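October, late evening, Kemar bench

Right, picking up where I left off before tea. The sim now loads without complaining, so I've been poking at the Kuo wrists. Shoulder spacing is set to 300 in the config, although Politz has 305 written on the whiteboard (please, somebody fix one or the other!). I left both arms parked low and had a good look at how they sit against the bed.

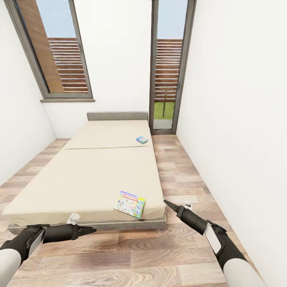

Reach is all right, I think. What bothers me is finger force on flat cardboard. I started at 95 on the Clusard scale, crept up to some 166, and the solver got jittery near the top. I've gone back down for now and I'm treating board game boxes as their own class of object, with friction set by hand. Loads of fiddling, but I rather enjoyed it!

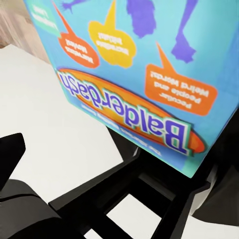

Sølve Magnusson reckons I'm tuning the wrong thing and should halve the timestep before I touch friction again. He'd also like the old values kept in a separate file. Fair enough, will do both tomorrow.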